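Notebook, August
Bathroom task set, good practice rules, second attempt

The first attempt at a rules sheet ran to four pages and was read by its author. This one is shorter. It covers the hand-held gripper sessions for the bathroom tasks: bottles, tub, faucet, the whole plumbing showroom. If you collect, read it before you pick anything up. If you review, read it before you write "bad grasp" in the comments column, a phrase I have now seen enough times to lose all feeling for.

Where we stand

1,156 episodes logged under the Hashmi task list at the time of writing. 128 of them thrown out at review. I went through the rejects this morning with coffee and a poor attitude. Most were not bad manipulation at all. People grasp bottles fine. People have been grasping bottles since childhood. What they don't do is start the episode in the right place, end it in the right place, or keep their other hand from wandering through the middle of it like a guest at the wrong wedding.

Also 11 episodes where the label says "pick up bottle" and what's recorded is a very nice placement of a bottle. Same motion, other direction. I reversed one in the viewer to see if I could get away with it. Could not.

Rules as they now stand

1. Calibrate at the start of the session and again after any break. "I only put it down for a second" is a break.

2. Check both marker cubes before the first episode. A cube that wobbles is a cube that lies about where it is, and the pose solver will believe it. Gavelora's mounting note says finger tight plus a quarter turn. Our bench practice is finger tight plus a quarter turn plus look at it.

3. Cables behind you or along the wall. If one has to cross the floor, everyone who works that side gets told out loud before recording. Pointing at it and raising your eyebrows doesn't count as telling.

4. One collector per station. A station is the fixture plus one arm's length in every direction, measured on the person with the longest arms. Headset wearers get the bigger share of whatever is left, as they can't be relied on to see your elbow.

5. Walk the route once, without the headset, before the first run. Boxes on the floor move between sessions. I don't know who moves them. I have stopped asking.

6. Fingers off the jaw. Hold the grip where the grip is. If your hand is in front of the pads, the episode is over, and please mark it as over instead of carrying on in the hope that it looks natural.

7. Say the task name before you start, in the wording on the list. Not a cousin of the wording. "Put the thing by the tub" has appeared twice and has no matching entry in Hashmi or anywhere else.

8. Approach from clear space, pause, close, pause, lift. The pauses are short. They are also the bit everybody leaves out when they get good at it, so the later half of every session is faster and worse. Segmenter needs them. Reviewer needs them. I need them.

9. Two-handed tasks: decide which gripper leads before recording. The other one waits to the side with its marker facing out where it can be tracked. No swapping halfway.

10. Drops. If the object falls, keep recording until it stops moving, then end the episode and tag it DROP. Don't tidy it up on camera and don't delete it. Grudimmont asked for failures in the last exchange and we sent them almost none, which made us look either superhuman or dishonest.

11. People in the background are allowed. People crossing between a working gripper and its target are not. Wait at the wall.

On bottles in particular

Bottles get their own section, having earned it. Upright pickup means the body of the bottle sits between the pads, cap clear on top, axis more or less in line with your idea of vertical. Grab by the cap and the soft pads will hold it beautifully until you tilt, and then see rule 10. Squeeze to contact and stop. The pads are soft and they'll take the shape of what you give them; extra squeeze buys nothing except a tired wrist by the afternoon.

Nominal station weight limit is 370 grams, which we set ourselves after an argument. Anything heavier goes back to the shelf. If you think a bottle is over, use the scale. Guessing has been tried.

Two open points I'd like comments on:

– Do we count a pickup as good if the bottle is rotated in the pads but secure? I say yes. The Priltico template says "label facing camera," but that template was written for grocery items and assumes the world has labels.

– Rim contact. When people work over the edge of the tub they tend to rest the gripper on it. It steadies the hand and ruins the force trace. For now: no resting. If somebody wants to write a task called "rest gripper on bathtub," the form is in the shared folder.

Reference hold for the bottle task, both grippers up, second one with its cube turned toward the camera:

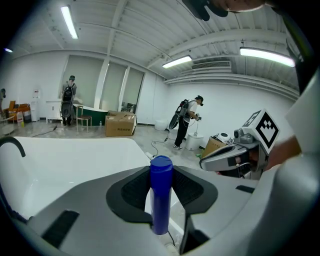
Review side

Reviewers, your turn. The reject codes are now START, END, HAND, LABEL, TRACK and DROP. DROP is not really a reject, it goes in its own folder, but it needed somewhere to live. If none of the codes fit, write a sentence. A sentence has a verb. "Weird" on its own will be returned to you with the same comment.

Second look on anything tagged TRACK, by a different person from the first. I found several where the marker was perfectly visible and the reviewer had simply lost patience, which I understand, but there's no code for it.

To do

Print rules 1 through 11 large enough to read from the tub end of the room. Last version was in a font suited to aspirin packaging.

New tape for station edges, a color that isn't gray. The floor is gray. Whoever bought the gray tape is forgiven, it may have been me.

Ask Gavelora if the quarter turn is from contact or from snug. They will say it doesn't matter. Ask anyway.

Relabel the backwards 11 by hand and move them to placement.

Rerun the START rejects through the trimmer before anyone records replacements. Some may only need a second shaved off the front.

Write the faucet rules. Separate page. Later.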